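Window and Screen Cleaning: Your Questions

I get asked the same things on the phone most days, so I've put the answers in one spot. Have a read before you book (or after, I don't mind!). 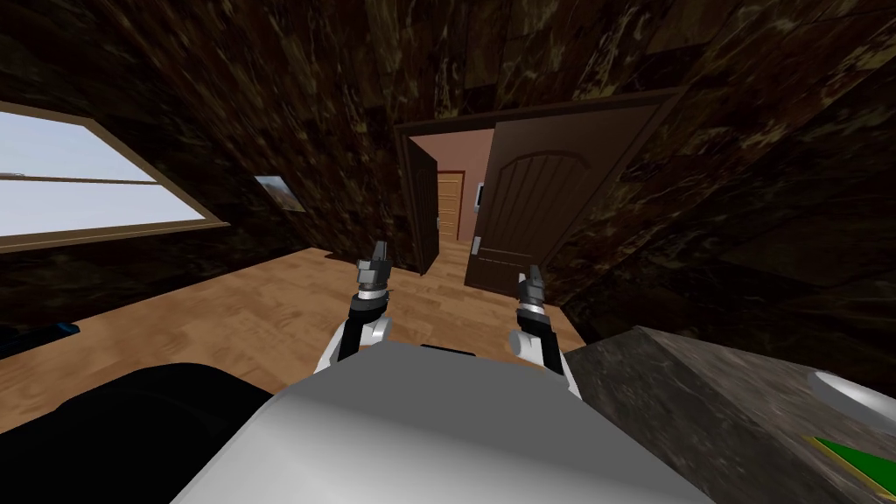 Do you do the insides as well? A customer in Cunlow wrote to ask me that, adding that the last mob had done the outside only and charged her for the lot. Yes, I do both sides unless you tell me otherwise, and the quote spells out which panes are in and which are out. If you only want outsides, say so and I'll knock the price down.

Do I need to be home?
Only for the insides. For outsides I just need the side gate unlocked and the dog somewhere it's happy. Plenty of people head off to work and pay me that night.

What about flyscreens?
Included. I pop them out, brush them, wash them and put them back once the glass is done. If the mesh is torn I'll let you know, but I don't re-mesh. There's a shop in Vatau that does, and they're pretty quick.

How high do you go?
Two storeys from the ground with the pole, and that covers nearly every house out this way. Three storeys depends on the block, so send me a photo first. I won't walk on a tiled roof, sorry, I've cracked one before and paid for it.

Can you get hard water stains off?
Sometimes! Sprinkler spots that have been there a season or so usually come up fine. If they've baked on for years the glass itself can be etched, and then no amount of scrubbing will bring it back. I do a test patch on one pane, free, and you can decide from there.

Paint flecks and sticker glue?
Yep, but it's extra because it's slow work with a blade. I also need to know if your glass is toughened, as it can scratch more easily than you'd think. New builds on the Gallardo estate nearly always have some of it, usually in the bathrooms.

What do you use?
Purified water on the outsides, no soap, left to dry by itself. It'll look a bit spotty while it's drying, so please don't go at it with a tea towel. Insides are done the old way with a squeegee and a drop of detergent, and I put towels down on the sills.

What if it rains the next day?
Rain on clean glass mostly just runs off. If you're not happy, ring me within 9 days and I'll come back and redo the outsides at no charge.

How far do you travel?
Cunlow, Vatau and out as far as Bumuvham. There's an $11 travel fee for Bumuvham, split if your neighbour books the same day.

When should I book?
April fills up fast, so get in early for that one. The rest of the year I can normally fit you in within the fortnight.

Last updated Jun 11, 2025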